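Search this site Search

Sunham Tooling Group
Minutes, perception and planning review
Sat 24 September

Present: Renata Troncoso (chair), Facundo Sosa, Imani Blackwood, Anisa Sinaga (minutes)
Apologies: Josefina Insaurralde

1. Minutes of last meeting
Accepted with one fix. Item 4 had Clastine down as "working." Imani asked for "running," and the wording was changed.

2. Clastine, grasp width estimate
Facundo presented the new build. It reads jaw opening from the wrist view and no longer needs the markers. He reported that it agrees with the old method on 253 clips. Renata asked who picked the clips. Facundo said he did, leaving out the ones where tracking had dropped. Renata said that a method tested only where tracking held up tells us very little about tracking. Facundo thinks the dropped clips would come out the same. The group did not accept this without numbers.
Action: Facundo to rerun on the full set of 2,196, drops included, and send the raw table before any plots.

3. Plate edge detection
Long discussion. The detector fits an ellipse to the rim. Anisa said the fit is good when the plate is flat and gets shaky once the plate is tipped up, when the ellipse goes thin and the jaws cover part of it. Glare on the glaze makes it worse. The planner still takes the fitted angle as exact.
Facundo suggested smoothing over more time steps. Imani was against it. In her view smoothing hides a bad fit and adds delay, and we have been down that road with Vultia already. She would like the detector to report how sure it is and the planner to stop when the number is poor. Renata agreed, but doubts the confidence score means anything until somebody has compared it with real errors.
Action: Imani to hand-label 100 tipped-plate stills and plot score against angle error.

4. Two-hand timing
The logs from the left and right grippers differ by up to 13 ms. Facundo called this small. Anisa said it may be small for a slow lift, but the handover code compares the two streams step by step and does no correction at all. No one present could say where the offset comes from. Left open.
Action: Anisa to log both clocks at start and end of each session.

5. Vultia planner license
Renew or drop in November. Renata asked what we have used it for this year. Imani named one replay script. Facundo wants to keep it for the collision checker. Renata asked for a side-by-side against our own checker before any money is spent. Josefina to be asked for her view, as she wrote ours.

6. Request from Sheehan
They want a demo of plate handling with "full autonomy" on the slide. Renata will not sign off on that phrase. The policy has been trained on human demonstrations with hand-held grippers and has not yet been shown to do the whole task by itself. Facundo felt the wording was normal for the field. Imani said that was her complaint about the field. Reply to go out with "learned from demonstration" and no success rate.
Action: Renata to write to Sheehan.

7. Any other business
Folder names on the shared drive are a mess again. Anisa asked that people stop using "final."
Next meeting to be set once the item 2 table is in.

Attachment to item 3
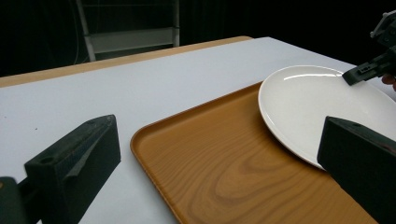
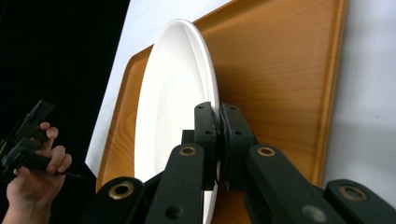

Plate, tray and both grippers, wrist views. In the second, the jaws are closed on the rim.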